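Riswood Shop Notes
Benches and Tables

Flattening, Finishing and Maintaining a Work Surface

A bench top that is flat, clean and firmly held down makes most other jobs easier. The notes below apply to shop benches, kitchen worktables and hobby tables with a top of solid wood or sheet stock. They do not apply to stone or tile.

Checking for flat

Use a straightedge at least half as long as the table. A steel rule bends under its own weight when held on edge at the ends, so support it along its length or use an aluminum level with a milled edge. Clean the top first. A single bead of dried glue will lift the straightedge and give a false reading.

Lay the straightedge across the width at one end and look for light underneath. Move down the table a hand's width at a time. Mark high spots with a pencil cross and low spots with a circle. Repeat along the length, then along both diagonals. If the two diagonals disagree, the top is in twist, and the fault may be in the legs. Loosen the fasteners that hold the top to the base, let it stand overnight, and check again before removing any material.

A gap that will not admit a sheet of printer paper can be ignored for general work. For glue-ups and layout, correct anything that will take two sheets.

Correcting a solid top

Work the high spots only. Set a hand plane for a thin shaving and go across the grain, stopping at the pencil lines. Check after every few passes. When the crosses are gone, plane diagonally in one direction, then the other, then finish with the grain. Sand with 120 grit on a flat block, followed by 180. A random orbit sander is acceptable for the final grit but will dish the surface if it is used to remove height.

Vacuum the dust from the pores. Wipe with a cloth dampened in mineral spirits and allow it to dry with the window open.

Correcting a sheet top

Veneered sheet stock cannot be planed. The face layer is too thin. Shim from below:

Remove the screws nearest the low area.
Slide a strip of card or brass shim stock between the top and the rail.
Replace the screws and tighten them by hand.
Check with the straightedge and add or remove shim as needed.

If the top sags between rails, add a cross rail. A length of hardwood set on edge is much stiffer than the same piece laid flat. Rails spaced no more than 18 inches apart will carry most bench loads on a top 3/4 inch thick.

Choosing a finish

Oil is easy to repair and shows wear evenly. Apply a flood coat, wait 15 minutes, and wipe off everything that has not soaked in. Repeat the next day. Spread used rags flat outdoors until they are stiff. Rags soaked in drying oil and left in a heap can catch fire without a flame.

Hardwax oil gives more water resistance. It must be applied very thin. A tacky surface after 24 hours means that too much was used. Rub it back with a white nylon pad and a little fresh product.

Film finishes such as polyurethane resist spills but chip at the edges, and a chip has to be sanded out and recoated over a wide area. They are the better choice for a table that sees paint, ink or food. Three thin coats are enough. Glue squeeze-out lifts off more easily when the last coat has been rubbed with paste wax.

Avoid silicone polish on any bench used for woodwork. It transfers to the work and causes small craters in later finishes.

Fixing things to the top

Vises, lamp posts and machine bases should be bolted through the top. Wood screws work loose under vibration. Drill the holes 1/16 inch oversize so the top can move with the seasons, and use a broad washer on the underside. Where the load is sideways, put a metal plate between the machine and the wood to spread it.

Place the first item before drilling for the second. Stand at the bench in the normal working position, reach to the far corners, and confirm that nothing meets an elbow. Keep the tall fixtures to the back edge. The front two-thirds of the top should stay clear for work.

Retighten the bolts one month after fitting and twice a year from then on. April and the first weeks of the heating season are good times, as the wood is then changing size the most. 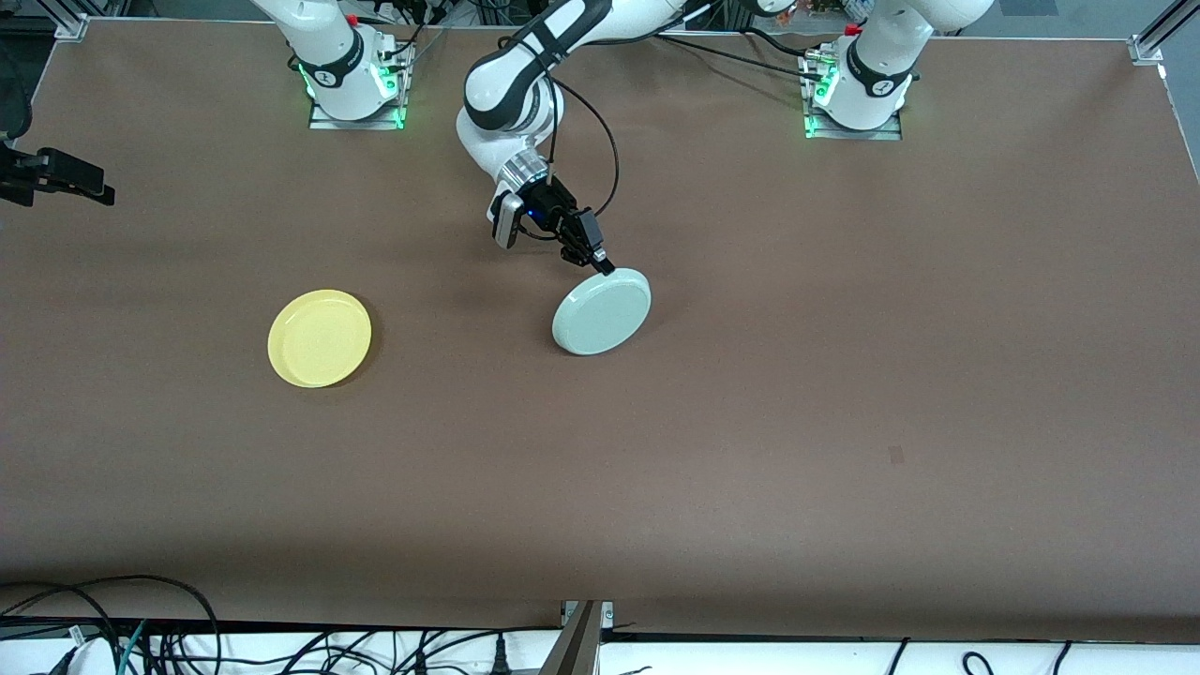
Photo: Gunawardena / Riswood Shop Notes

Cables

Cords cause more spills and dropped work than any other item on a bench. Route them behind the back edge and down a leg. Adhesive clips fail on oiled wood, so use screw-on clips or a slotted channel fixed to the underside of the top. Leave a hanging loop below each outlet so that any drip runs off the bottom of the loop before it reaches the plug.

Do not coil a power cord tightly while it is under load. Fold it in long, loose turns and tie it with a fabric strap. Label both ends of any cord that shares a channel with another. A strip of masking tape and a pencil will do.

A power strip should be mounted on a rail or wall with its face vertical. Face-up strips collect sawdust and crumbs. Never plug one strip into another.

Routine cleaning

Daily: brush off dry waste, then wipe with a barely damp cloth. Brushing first avoids scratches.

Weekly: scrape off glue and dried paint with a plastic scraper or a card scraper held nearly flat. Check under clamps and around bolted bases, where grit collects and is not easily seen.

Yearly: clear the top completely. Wash it with a teaspoon of dish soap in a quart of warm water, rinse with a clean damp cloth, and dry at once. Renew the oil or wax. Repeat the flatness check and write the result in pencil on the underside, with the year.

Stains

Black marks around steel fasteners are iron stain. Oxalic acid sold as wood bleach removes them from bare wood. Wear gloves and eye protection, and rinse three times. White rings in a film finish are trapped moisture and often fade in a few days without treatment. Dents in bare wood can be raised with a damp cloth and the tip of a warm iron, held for a few seconds at a time.

Related pages
Leveling table legs on a sloping floor
Card scrapers: filing and burnishing
Storing finishes through the winter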